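Arrumar a lancheira com braço robótico: dicas de bancada para quem está escolhendo garra

Quem me acompanha já sabe que eu testo garra com coisa de cozinha. Bloquinho de calibração é ótimo, mas todo bloquinho é igual, e pepino nenhum é igual ao outro! A tarefa que mais me ensinou até hoje foi a da lancheira: abrir a boca da bolsa, pegar o que está na mesa e colocar dentro. Parece coisa de dois minutos. Na primeira vez que tentei, às três da tarde, ainda estava nela na hora do jantar.

Comparei dois pares de dedos, os Tratitz (finos, de ponta estreita) e os Desthorpe (largos, com borracha), no mesmo controlador, um Siliņa de segunda mão que faz barulho de geladeira velha. Vou contar o que eu faria de novo e o que eu não faria.

Comece com tudo separado na mesa. Bolsa de um lado, pote de vidro do outro, as coisas pequenas no meio, com espaço branco entre elas. A garra precisa de lugar para descer com os dedos abertos, e eu sempre subestimo esse espaço. Hoje deixo 80 mm livres de cada lado do pepino, que é a abertura dos Desthorpe mais uma folguinha para o meu erro de mira.

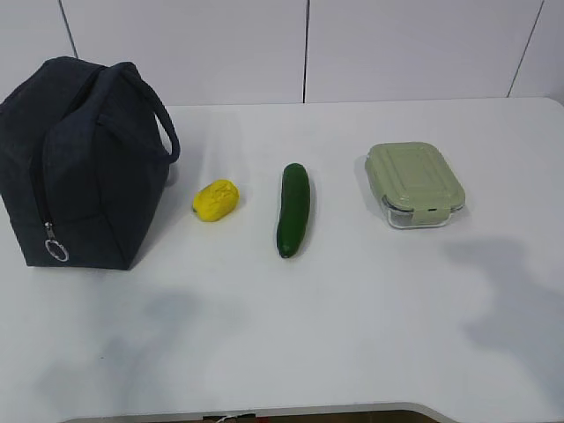

O que separar antes de ligar o braço

Uma bolsa de tecido com alça em cima. A alça é meio caminho andado, depois eu explico.

Um pepino firme. Pepino que já está mole na ponta amassa e você fica sem saber se a culpa é da força ou da feira.

Alguma coisa redonda e pequena, amarela de preferência, que contrasta bem com a mesa branca. A redonda foge, então deixe por último.

Um pote de vidro com tampa de trava. Esse eu só entrego para a garra depois que o resto deu certo, e vazio. Já varri vidro da bancada uma vez e chega.

Fita crepe para marcar as posições na mesa (marque fora da área que a câmera usa para localizar os objetos; a minha confundia a fita com a beirada do pote e eu perdi uma tarde nisso).

Abrir a bolsa é a parte difícil

Tecido não fica onde você deixou. Se a garra empurra a borda, a bolsa inteira anda, e se ela aperta forte, a borda dobra para dentro e a boca fecha de vez. O que resolveu para mim foi prender a alça no alto com um segundo ponto de apoio e só então mandar os dedos para dentro da abertura. Com a alça presa, a bolsa tem contra o que puxar.

Entre com os dedos quase fechados e abra lá dentro, devagar. Os Tratitz ganham com folga nessa hora, porque a ponta fina passa entre a borda e o forro sem enroscar. Os Desthorpe, com aquela borracha toda, agarram no forro e trazem ele para fora como meia do avesso. Um horror de ver!

Outra coisa: olhe o cabo antes de cada movimento longo. Uma alça de cabo pendurada embaixo do punho passa rente aos objetos quando o braço baixa, e o meu já derrubou muita coisa que a garra nem tinha tocado. Prenda a sobra com velcro, deixando folga para o punho girar até o fim do curso. 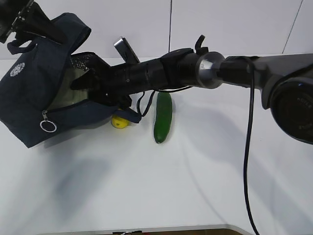
Dá para usar a mesma força de aperto para tudo?

Dá, mas o resultado é ruim dos dois lados: a força que segura vidro marca legume, e a que poupa o legume deixa o pote escorregar. Prefiro guardar um perfil para cada objeto no controlador e dar a cada um o nome da coisa, "pepino", "pote", "alça", para não trocar na pressa.

Pegar o pepino sem drama

Desça com os dedos um de cada lado, atravessados em relação ao comprimento dele, e mire no meio. Se pegar perto da ponta, ele gira feito hélice assim que sai da mesa. Meu primeiro palpite foi descer rápido e apertar devagar; troquei pelo contrário e melhorou. Descida lenta, aperto firme e curto, uma pausa, e aí sobe.

Casca lisa escorrega nos Tratitz. Enrolei um pedaço de luva de borracha em cada dedo e ficou decente, embora feio. Nos Desthorpe não precisei de nada. Fiz 200 pegadas com cada par, espalhadas por seis noites: os Desthorpe acertaram todas menos 6, e os Tratitz, mesmo de luva, ficaram devendo bem mais que isso.

Cuide também da alça solta, a que fica do lado de cá. Ela cai em cima do que estiver perto e esconde metade do objeto da câmera. Antes de culpar o detector, dobre a alça para trás da bolsa e rode de novo.
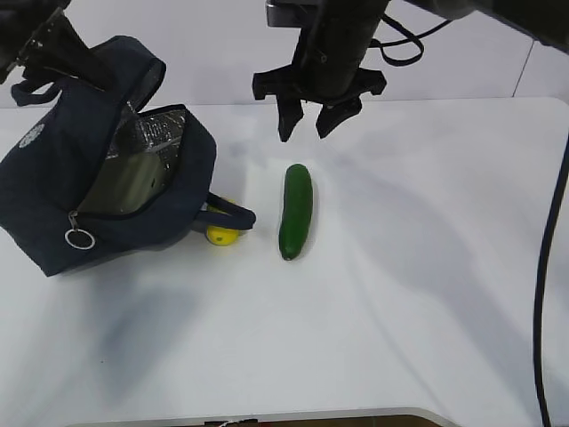 Por Oficina Fenerbridge | Seção Bancada e Cozinha | agosto

Sobre a câmera: eu usava uma só, no punho, e ela ficava cega justamente quando a garra entrava na bolsa. Coloquei outra fixa, olhando a mesa de frente, a 82 cm de altura, e passei a conferir nela se a boca estava mesmo aberta antes de soltar qualquer coisa. Se você só puder comprar uma, compre a fixa.

Luz conta muito. Sombra larga e difusa não me atrapalha, mas a lâmpada direta faz brilho na casca do pepino e o contorno se parte em dois na detecção. Virei a luminária para a parede e pronto.

Se alguém me perguntar qual par eu compraria hoje, fico com os Tratitz para quem mexe com tecido e com os Desthorpe para quem só pega legume e pote. Eu acabei ficando com os dois e trocando no meio da tarefa, quatro parafusos de cada vez, com a chave pendurada num barbante do lado da bancada.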